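Drurnonby Runway Notes
README for the text collection, second release
Last changed: 29 Jul 2025

Drurnonby Runway Notes is a collection of 995 short written notes on fashion shows, presentations and after-parties. The notes were first published on the Drurnonby style blog, which closed in April. Iulian Lazăr and Dorota Dudek prepared the files, and the blog's owner, Virgil Roman, gave permission for them to be shared.

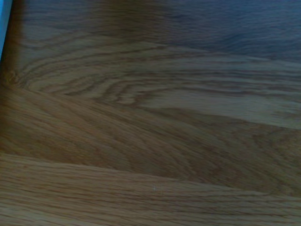
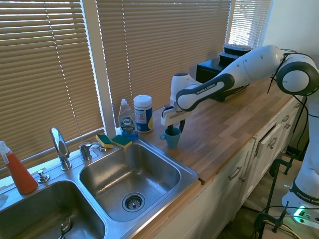
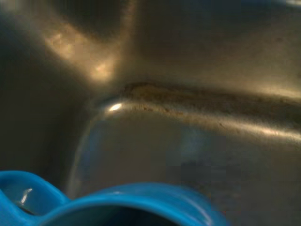

What is in the collection

Each note is one look, or one group of looks, from one event. Most notes are between two and six sentences long. They say what was worn, what it was worn with, and very often what the writer thought of it. The opinions are kept exactly as they were published. Some of them are unkind to a hem or a sleeve, and we did not make them softer.

The notes come from 32 events. The smallest event has only 2 notes, both on the same coat, and we discussed for a long time if it should stay. It stayed. The largest is the Himari spring presentation, where Rocío Pacheco wrote during the whole evening and sent her text from the cloakroom.

There are no photographs of looks in the release. The blog did not own most of them.

Files

notes.csv – the notes, one per row, in UTF-8
events.csv – one row per event, with city, season and type of event
terms.txt – the list of garment words, with spelling variants
changes.txt – what is different from the first release

Columns in notes.csv

note_id: a number which never changes between releases. If a note is removed, its number is not used again.
event_id: connects the note to events.csv.
writer: initials only. Guest writers are marked with GW.
text: the note itself, without the title.
title: the title from the blog. It is empty in many rows, as the older notes had no titles.
garments: garment words found in the text, separated by semicolons.
opinion: one of 'likes', 'dislikes', 'mixed' or 'none'.

How the labels were made

Ovidiu Enache and Dorota read all the notes separately and gave each one an opinion label. When they did not agree, Iulian read the note and decided. The most difficult cases were compliments which could also be taken as a joke. 'She wore the curtains and the curtains won' was labelled 'likes' by one reader and 'dislikes' by the other. Its final label is 'mixed', and Rocío, who wrote it, told us later that she loved the dress.

The garment words were found with a simple script and then corrected by hand. We write 'trousers' and not 'pants', and 'waistcoat' and not 'vest', but this is only in the garments column. The text column has the words of the writer. The word 'jumper' caused us trouble, as two guest writers used it for a sleeveless dress. These rows have 'pinafore' in the garments column.

Corrections in this release

We removed 18 notes which were published twice with small changes in the wording. In each case we kept the later version.
The season of the Stoteck knitwear show was wrong in events.csv. It is autumn.
Vlad is the name of a label and not of a designer. In the first release the script treated it as a person and put his 'name' in the wrong place. This is repaired.
Letters with accents are now correct when the file is opened in a spreadsheet – please choose UTF-8 in the import window, or they will break again.

Known problems

The collection has much more womenswear than menswear. Shoes are mentioned seldom, and bags almost in every note, which is simply the taste of the people who wrote. Colour names are not standardised. One writer's 'oyster' is the same shade as another writer's 'dirty pearl', and we found no good method to join them.

The writers sat in different rows, and those at the back sometimes guessed the fabric. If a note says 'silk, I think', you should think so too, but not more.

A few notes speak about guests by first name only. Please do not try to find out who they are.

Use

You may use the notes for teaching, for study and for your own writing about clothes. Please mention Drurnonby Runway Notes and the release number. If you want to print more than a few notes in a book or a magazine, write first to Virgil Roman.

Mistakes can be reported to Dorota Dudek. Please give the note_id and the sentence you mean, and copy the sentence into your message, so that we can see if your file shows the same characters as ours. Requests from guest writers to remove their notes go first, and the other reports are read in the order they arrive.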